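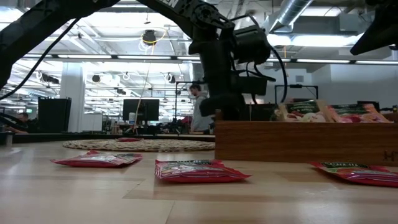
Tuesday, 03/09/2019

Bad morning with the arm. It was on the snack task, picking the red packets off the table and standing them up in the wooden box with the others. The first two runs were fine. On the next one the gripper closed on a packet, lifted it a little way, and then the whole arm stopped and would not take commands. The screen said lost communication with gripper. I hit the stop and wrote down the time.

Restarted the controller. It came back, homed, ran for 5 minutes and quit again in the same pose, with the wrist turned toward the box. Ximeng thought it was the Zornus driver, the one we updated in August, so we rolled that back and lost most of an hour. Same fault.

Úna asked whether it only happened with the wrist turned that far. I hadn't checked. With the power off I turned the joint by hand and watched the cable pull tight at the gripper connector. The clip that holds the slack had slid down. When I took the plug out, one pin was bent and the insulation behind it was worn through to the wire.

The part that bothers me came before that. On the second restart the gripper opened by itself as soon as it got power, and Ibsa had his hand next to it, straightening a packet. It didn't touch him. He should not have been reaching in and I should not have restarted without looking. I said so to him and put both things in the incident log. Kourosh read it after lunch and wants hands clear called out loud before any power-up, starting now. Fine with me.

Ordered 2 cables from Tiedemann. They say Friday. Until then the arm stays locked out with my tag on it. I could patch the old cable but I don't want to, not after this morning.

Still to do: look at the cable on the other unit at Ullgate, move the clip higher and mark where it goes, put the driver back to the new version. Alaric has the demo next week and I haven't told him yet. Will call him tomorrow.

Home at 7. Leftover soup.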